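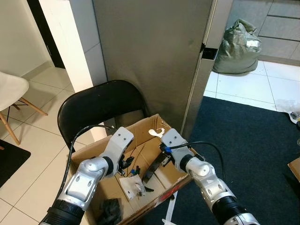

Photo: Amadi

I've got good news for anyone with a garage full of stuff – the Stoltley winter swap is back on! The Skulgate hall is closed to crowds this year, so it's all going to be porch drop-off, and I signed up the minute I heard (my hall closet is a disgrace). You pack one cardboard box, leave it at the old Brellier store on Mill Street before 2 p.m. on Saturday, and pick up somebody else's on Sunday. So far 119 households are in, up from 67 at the May swap, and there's room for 70 more. Coats, books and board games go fast. Please, no more VHS tapes – I got nine of them last time and I don't even own a player. Sign-up sheets are taped inside the bakery window, and it's free.

November 25, 2020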